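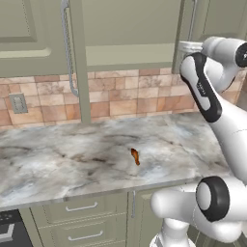 A chicken drumstick on a marble-patterned countertop in a computer-rendered kitchen.

Elsie Kereama has joined the cast of “Piltthorpe,” a ghost story set in a failing seaside hotel, which Fleltovow Pictures plans to start shooting in the spring.

Kereama will play Nora Doolan, a night manager who takes over the hotel from her late aunt and finds that one of the rooms has been booked every December under the same name. The part was written for an older actor and was reworked after Kereama read for the director in the fall, according to the company.

The film is based on a stage play of the same name that ran for 12 performances at a small theater before it was picked up for the screen. The play had a cast of four and never left the hotel lobby. The screenplay opens it up to the beach, the town and a ferry crossing that takes up much of the last act.

Fleltovow has set a shoot of 24 days, most of it on location. Interiors will be filmed in a former boarding school, where the lobby and the upstairs hallway are now being built. The company said it looked at several working hotels but could not find one willing to close for the length of the shoot.

Kereama was last seen in “The Grandden Letters,” a period drama about two sisters who run a rural post office. She had a supporting role in that film, and “Piltthorpe” will be her first lead in a feature. Before that she worked mostly in television and spent two seasons on a hospital series.

“I read the script on a train and missed my stop,” Kereama said in a statement. “Nora is tired and short with people, and she doesn't believe a word of what the guests tell her. I liked her right away.”

The rest of the cast has not been named. Fleltovow said it is still looking for an actor to play the hotel's one long-term guest, a retired ferry captain who has most of the scenes opposite Kereama. A local casting call for extras is planned for the week before filming, with up to 20 people needed for the wedding reception that opens the story.

Money for the film comes from Fleltovow and a group of private investors. The company did not give a budget but described it as a small production - larger than its first two features, both of which went straight to streaming. It wants a theatrical release this time and will begin talking to distributors once a rough cut is ready.

The music will be recorded with a brass band, an idea carried over from the stage version, where the players sat in full view of the audience. In the film they will appear in the reception scene and again on the ferry.

Fleltovow is also holding rights to a second script by the same writer. It has no title yet, and the company said work on it will wait until “Piltthorpe” is finished.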